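드레이크컴(Drakcombe) 핸디 스티머 두 달 사용기 - 다리미 버려도 되나

생활가전 > 의류관리 > 리뷰

결론부터. 티셔츠, 니트, 커튼은 만족. 와이셔츠는 아님. 다리미 아직 안 버렸음.

출근 전에 급하게 쓰는 글이라 두서없음 주의. 댓글로 자꾸 물어보셔서 한번에 정리함.

왜 샀나

원래 쓰던 건 유수프(Yusuf) 스탠드형. 옷걸이 봉 달린 큰 거. 성능은 좋았는데 자리를 너무 차지함. 원룸에서 그거 세워두면 베란다 문이 반밖에 안 열림. 빨래 널러 나갈 때마다 게걸음. 이사하면서 중고로 넘기고 한동안 일반 다리미로 버텼는데 다리미판 꺼내는 게 너무 귀찮아서 결국 구겨진 채로 입고 다님. 회사에서 "어제 그거 입고 잤어?" 소리 듣고 그날 저녁에 주문.

후보는 둘이었음. 드레이크컴이랑 파델(Fadel). 파델이 조금 더 싸고 더 예쁨. 근데 물통이 일체형이라 싱크대까지 본체를 들고 가야 됨. 드레이크컴은 물통만 쏙 빠짐. 이거 하나 보고 결정했는데 잘한 선택이었음. 매일 쓰는 건 이런 게 큼.

구성품

본체, 물통, 옷감용 브러시, 보풀 제거 패드, 내열 장갑 한 짝, 얇은 설명서. 장갑은 왜 한 짝인가 했더니 한 손은 스티머를 들고 있으니까. 맞는 말이긴 한데 왼손용임. 왼손잡이는 어쩌라고. 뒤집어서 끼면 되긴 하는데 손바닥 쪽 코팅이 손등으로 감.

설명서는 번역체가 심함. "증기가 성숙할 때까지 기다리십시오" 이런 식. 예열 얘기인듯.

무게

물 안 넣고 주방저울에 올려보니 552그램. 물 채우면 당연히 더 나감. 처음 들면 가볍네 싶은데 셔츠 하나 다 하고 나면 손목이 슬슬 옴. 물통 용량은 130밀리. 상의 한 벌 넉넉하게, 두 벌은 아슬아슬. 두꺼운 후드는 하나 하다가 중간에 한번 더 채움.

물 채우는 구멍이 좁음. 수도꼭지 바로 밑에 대면 사방으로 튐. 나는 그냥 생수병으로 부음. 작은 계량컵이라도 하나 넣어주지. 이 가격에.

예열이랑 스팀

버튼 누르고 양치 시작하면 칫솔에 치약 짜는 사이에 불 들어옴. 빠름. 이건 유수프보다 확실히 나음. 유수프는 한참 부글부글하다가 나왔음.

스팀량은 2단계. 약은 거의 안 씀. 실크 블라우스 같은 거 있으면 쓰겠는데 내 옷장엔 없음. 강으로 놓고 쓰면 면티 정도는 쑥쑥 펴짐. 다만 처음 몇 초는 물방울이 같이 튐. 허공에 대고 한번 뿜은 다음에 옷에 대야 됨. 이거 모르고 회색 티에 바로 댔다가 가슴팍에 얼룩 점점이 생긴채로 출근했음. 마르면 없어지긴 함.

각도 문제도 있음. 눕히면 꿀럭꿀럭하면서 물이 셈. 세워서 쓰는 건 괜찮고 45도까지도 괜찮은데 완전히 바닥을 보게 하면 안 됨. 제품 페이지에는 눕혀서도 쓸 수 있다고 써있는데 내 건 아니었음. 뽑기인지는 모르겠음. 고객센터에 문의 넣었더니 물을 좀 덜 채워보라고. 덜 채우니까 덜 새긴 함. 근데 그럼 자주 채워야 되잖아요.

옷감별로

면 티셔츠: 제일 만족. 걸어놓고 밑단 살짝 당기면서 위에서 아래로. 목둘레는 안쪽에서 한번 더. 너무 당기면 늘어남 주의.

니트: 띄워서 쐬기만 하면 됨. 눌린 자국이 살아남. 가방끈 닿던 어깨 부분이 다시 올라오는 거 보고 좀 감동.

와이셔츠: 몸판은 봐줄만한데 깃이랑 소매단이 안 됨. 빳빳한 맛이 없음. 면접이나 결혼식이면 다리미 쓰세요.

린넨: 포기. 린넨은 원래 구겨진 맛이라고 스스로를 설득중.

슬랙스: 무릎 나온 거는 어느정도 들어감. 칼주름은 안 잡힘. 주름 잡는 집게를 따로 파는 모양인데 안 사봤음.

커튼: 의외의 용도. 떼지 않고 그대로 쐬니까 접힌 자국이 거의 없어짐. 팔은 아픔. 물 여러번 채워야 함.

패딩이랑 코트는 냄새 빼는 용도로만. 고깃집 갔다온 날 겉에만 훑어주고 창가에 걸어두면 다음날 입을만함. 완전히 빠지진 않음.

스티머 쓰고 나서 개는 것도 한마디

펴놓고 바로 개면 도로 구겨짐. 김이 남아있어서 그런거. 좀 식혔다가 개야 됨. 나는 걸어두고 씻고 나와서 갬. 그리고 서랍에 넣을 거면 작게 접는 것보다 길게 접는 게 가로 주름이 덜 감. 세로로 긴 모양까지만 만들고 마지막에 살살 말거나 반만 접기.

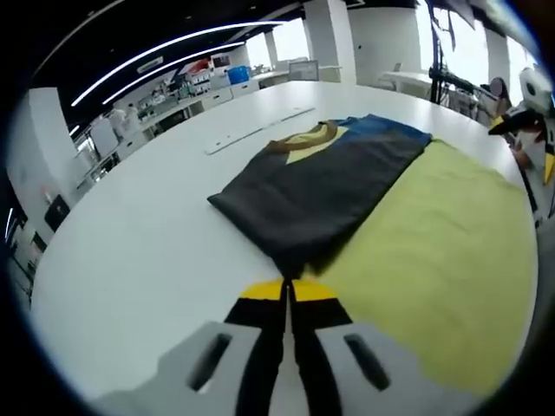
읽는 시간 2분

진한 차콜색처럼 어두운 티는 접힌 선에 먼지 붙으면 바로 티나니까 동봉된 보풀 패드로 한번 훑고 넣는 게 좋음. 패드 성능은 그냥 그럼. 테이프 롤러가 나음.

소음

드라이기 약풍보다 조금 작은 정도. 펌프 도는 소리가 드드드드 남. 새벽에 쓰기엔 신경쓰이고 아침 일곱시면 뭐 괜찮지 않을까. 룸메 있는 분은 참고. 책상 위에 올려놓으면 진동이 울려서 더 크게 들림. 손에 들고 있으면 덜함.

전선

짧지도 길지도 않음. 근데 뻣뻣함. 겨울이라 그런지 말아둔 모양 그대로 굳어서 펼 때마다 물통을 침. 본체 연결부위가 돌아가는 구조였으면 좋았을텐데 고정임. 유수프는 돌아갔음. 콘센트가 옷걸이에서 멀면 멀티탭 필요.

관리

수돗물 써도 된다고 되어있긴 함. 나는 정수기 물 씀. 한달쯤 지나니까 노즐 구멍 주변에 하얀 게 살짝 꼈음. 구연산 탄 물 넣고 한번 뿜어내니까 없어짐. 설명서에는 식초 쓰지 말라고 되어있음.

쓰고나면 물 꼭 버릴 것. 귀찮다고 넣어뒀다가 금요일 저녁에 켰더니 비린내가 남. 그 셔츠 다시 빨았음. 물통 뚜껑 고무패킹도 가끔 빼서 말려야 하는데 이게 다시 끼우기가 은근 까다로움. 방향이 있음. 튀어나온 쪽이 안쪽.

거치대는 없음. 뜨거운 채로 어디다 내려놓을지가 애매함. 뒤로 세울 수는 있는데 바닥면이 좁아서 툭 치면 넘어감. 나는 너스테드(Nurstead) 실리콘 매트 하나 사서 그 위에 둠. 원래 고데기용인데 잘 맞음.

배송, AS

배송은 이틀. 박스 모서리가 찌그러져 왔는데 안은 멀쩡했음. AS는 아직 맡길 일이 없어서 모름. 보증기간은 2년. 고객센터 채팅은 답이 빠른 편인데 답변이 복붙 느낌.

좋은 점
예열 빠름
물통 분리
니트, 면티에 강함
서랍에 들어감

아쉬운 점
눕히면 샘
물 넣는 구멍 좁음
전선 뻣뻣
장갑 왼손만
깃, 소매단 약함

이런 분께
아침에 티 한 장만 급하게 펴고 나가는 분, 다리미판 둘 데 없는 분, 출장 잦은 분. 출장용으로는 물통 빼서 따로 넣으면 캐리어 틈에 들어감. 단 해외는 전압 확인하세요. 프리볼트 아님.

비추
매일 와이셔츠 입는 분. 식구 많아서 한번에 몰아서 다리는 분. 이런 분은 그냥 스탠드형 가세요. 자리만 있으면 그게 나음.

가격은 자꾸 바뀌어서 안 적음. 1월에 할인 한번 했었고 나는 그때 삼. 정가 주고는 좀 고민될듯. 할인 안 하면 파델도 괜찮은 선택이라고 봄. 싱크대까지 들고 가는 거 상관없으면.

별점 다섯 개 중에 네 개. 물 새는 거 때문에 하나 뺌.

추가) 댓글에 교복 물어보신 분, 교복 치마 주름은 안 해봐서 모르겠어요. 자켓은 사촌동생 거 해줬는데 번들거리던 팔꿈치가 좀 죽긴 했음. 완전히는 아니고요.

추가2) 물통만 따로 파냐고 하신 분, 공식몰 부품 메뉴에 있어요. 품절일 때가 많음. 재입고 알림 걸어두세요.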